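Saturday, July 31, 2021
Bench notes, suturing rules, draft 2 - H. Nechyporuk

Draft 1 left too much to the operator. Rewording the handling rules before the Baltmont review.

1. Needle driver. Grip on the needle body, never at the point. Entry square to the cut. Operator calls "needle in" before the point goes into the pad.

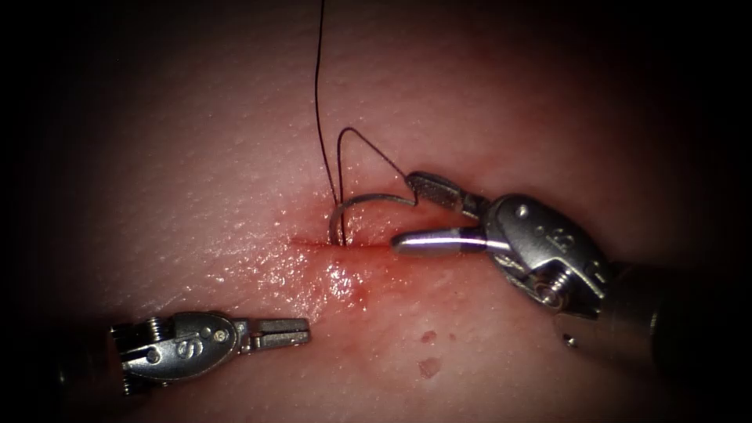 2. Idle arm. Jaws stay off the pad and clear of the thread. Draft 1 said "parked", which Hofstetter read as powered down. Now reads "held, in view, no contact".

3. Thread. Before any pull, check for loops near the jaws. If a strand crosses the instrument, stop and clear it first. Draft 1 had no stop condition at all.

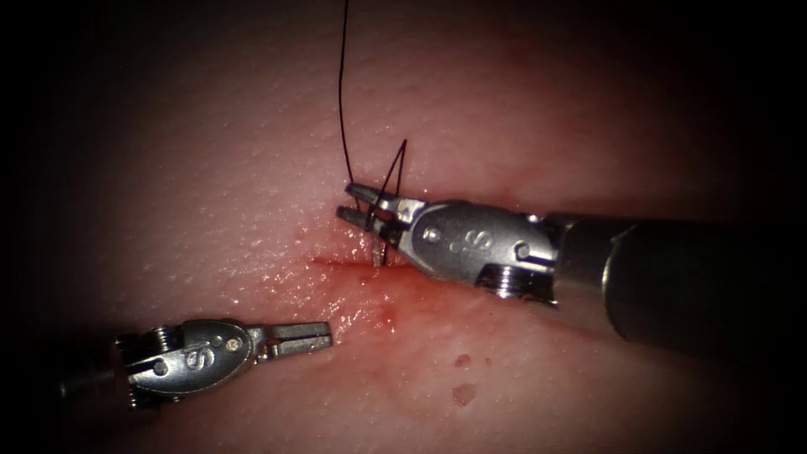
Rule 3: thread looped close to the right jaws, left arm holding off the pad.

4. Log. One line per pass: arm, grip, stops. Log limit is 2000 lines, new file at 1000.

Open: does a brief touch by the idle arm count as a stop or a note? I lean toward stop. Force limit still blank, need the Lider sheet.

Comments

Budum bench: Rule 2 wording is fine. Add who makes the call if both arms are moving.

HN: Operator. Will add to rule 1.

Recent entries
Jaw wear check, 16 cycles
Pad storage and labels
Rules, draft 1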